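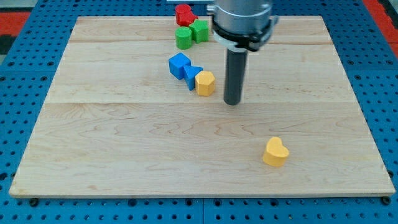 Ticket: Oil finish stays sticky on maple boards, second coat

Status: Solved
Category: Finishing / Drying problems
Product: Brondora Hard Oil, clear, 1 liter can

Original message

Hello,

I am writing to ask for help with a problem which I have since the beginning of February. I make serving boards from maple in a small workshop in Parnville and I sell them at the market. For three years I used another oil and I never had a complaint. In winter my shop stopped to carry it, so I changed to your Hard Oil.

The first coat was fine. I wiped it on with a cotton cloth, waited 23 minutes, wiped off the rest, and the next morning it was dry. The second coat I did in the same way. After two days it was still sticky. If I put my finger on it, it leaves a print, and dust stays on the surface. The sticky feeling is worse along the glue seams and on the end grain.

What I have tried until now:

1. Waited longer. After 11 days there was a small improvement, but I would not give such a board to a customer.
2. Moved the boards to a warmer room. No difference that I could notice.
3. Rubbed one board with a dry cloth. The cloth became gray and the board stayed the same.
4. Opened a new can, in case the first one was bad. I oiled one small test piece and had the same result.

Please tell me if I should sand everything back to bare wood. I would like to avoid this, as the boards are already at their final thickness.

Reply from support

Thank you for the detailed message. Before we recommend sanding, please answer these questions:

- What is the temperature and the humidity in the room where the boards dry?
- Which grit did you use last before the first coat?
- Do the boards lie flat while they dry, or do they stand?
- Did you stir the can, or shake it?

Please do not put a third coat on top for now.

Customer answer

The temperature is 58 degrees Fahrenheit at night. In the day it is higher, but I don't heat the workshop on the days when I am not there. Humidity I could not tell you at first, so I bought a small Fujimoto meter and I will write the numbers in the next message.

Last grit was 320. The boards lie flat on a plastic sheet. I turn them over in the evening.

I did not stir the can. I shook it a little. I have now looked at the bottom with a wooden stick and there is a thick layer, like honey. I am a little ashamed, because the label says clearly to stir.

Update from customer

The meter shows 71 percent in the morning, which I did not expect. I think it comes from the wet wood that I keep in the same room.

Reply from support

This helps a lot. We see more than one cause together.

The oil was not stirred, so the part that you applied had too little drier in it. The drier sinks to the bottom when the can stands for a long time. The room is also too cold at night and too humid, and the plastic sheet keeps air away from the lower side. Sanding to 320 closes the surface of a hard wood like maple, so the second coat has nowhere to go and stays on top.

You don't need to sand to bare wood. Please try this on one board first:

1. Wipe the board with mineral spirits and a clean white cloth. Change the cloth when it becomes yellow.
2. Rub lightly with a gray abrasive pad, along the grain.
3. Wipe once more and leave the board standing on its edge overnight, in a heated room.
4. Stir the can for 2 minutes, down to the bottom. Apply a very thin coat and wipe off everything after 10 minutes.
5. Lay the used cloths flat outside to dry, or put them in water. Oily cloths in a pile can start to burn.

Customer answer

I did the first board as you wrote, and it was dry after one night. Then I did all the others. For drying I bought an Arkance rack, so that they stand with air on both sides, and the wet wood has moved to the shed.

One board still has a shiny spot near the seam. I suppose there is some glue which I did not see before the oiling. I will scrape it and repeat on this place only.

For the next boards I will stop at 220. You can close the ticket. Thank you for your patience with my questions.

Ticket closed by support. Reopens automatically if the customer replies.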